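Usmont Clothing Reuse Project
Progress report to the Casado Fund
Submitted by Devendra Sengar, project lead
Thursday, May 18, 2023

Summary

This report covers the work done since our January update. The project collects used clothing from households, sorts it, folds it and passes it to partner shops and to families on the Usmont referral list. In this period we took in 984 garments. Of these, 436 went to the two partner shops, 281 went to referred families, and the rest are either in storage or were sent to textile recycling. We are on schedule for everything in the grant agreement except the second storage room, which is covered further down.

Intake and sorting

Intake was slow in the first weeks after January and then picked up when the Plustdale collection point opened. Plustdale now brings in more than the original drop-off at the front desk. Most of what arrives is everyday wear: T-shirts, shirts, jeans and children's clothes. We get few coats, and the families ask for them more than anything else. Lalit Bisht has written to the Plustdale households to ask for winter items before the summer, while people are clearing closets.

Sorting is done in one pass. Each garment is checked at the seams, cuffs, zipper and pockets, then put in one of four groups: shop, family, repair, recycling. We dropped the fifth group, "undecided," in the last report period and have not missed it. Items that would have gone there now go to repair, and the repair table makes the decision.

Folding standard

Partner shops told us in January that bundles were arriving in different sizes and would not sit on their shelves. Refolding took their staff time they did not have. We agreed on one fold for each type of garment and wrote it down on a single page.

Shirts are folded to the width of the shelf divider, sleeves in, collar up, and stacked by size. Color does not matter to the shops and we no longer sort by it. Jeans took longer to settle. The first version of the fold, in thirds from the hem, left a thick lump at the waistband and the stacks leaned over.

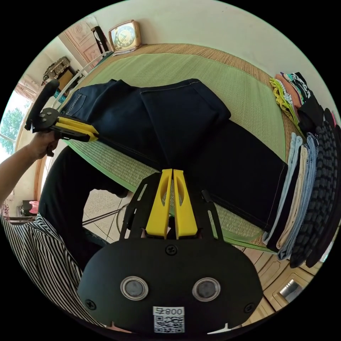

The current version starts with the jeans laid flat and smoothed out. One leg goes over the other so the outer seams line up, the crotch point is tucked in to make a straight edge, and the hem comes up to just below the waistband. The last fold is in half. The back pocket ends up on the outside, where the shops want it for the size tag. Stacks of eight pairs now stand up without support. We tried ten and they tipped.

Heavy denim still gives a thicker bundle than stretch denim, and we have stopped trying to make them match. They are stacked separately.

The Gukow shop has reported no refolding since the new page went out. The other shop still refolds knitwear, and we have asked them to send back a marked-up copy of the page showing what they would change.

Repairs

The repair table handled missing buttons, dropped hems and broken zippers. Zippers on jeans are the most common job and the slowest. We have decided to replace a jeans zipper only when the rest of the garment is in good condition. Worn knees are no longer patched for the shops, as patched jeans did not sell, but we still patch children's pairs for families when the fabric around the hole is sound.

Thread and needles came in under budget. Zippers went over. The two lines balance and we are not asking for a transfer.

Storage

The second storage room was due to open at the end of the last quarter. The shelving has been delivered but the room needed a new door, and the landlord has only just approved it. Until it opens, off-season clothing stays in boxes along the hallway. The boxes are labeled by type and size on two sides. Some 386 garments can be kept this way before the hallway gets too narrow for the cart, and we are close to that number now.

If the door is fitted in the coming month, the delay will not affect deliveries. If it slips again, we will hold back intake of summer clothing from Plustdale and put the boxes already here first.

Spending

Spending to date is in line with the approved budget. The only notable change is that we bought lidded boxes in place of open bins, at a slightly higher price. Open bins let dust in and some shirts had to be washed a second time. Receipts are in the attached folder.

Plans for the next period

Open the second storage room and move the hallway boxes into it.

Finish the knitwear section of the folding page with the partner shops and send the revised page to both.

Run a coat collection at Plustdale. Lalit will coordinate this and report the count separately, as the Fund requested.

Set a fixed delivery day for the referred families. Deliveries have been made whenever a load was ready, and several families have asked for more notice.

We would like the Fund's view on one question before the next report: whether school uniforms can be counted under the family line or need a line of their own. We have held off on accepting them until we hear back.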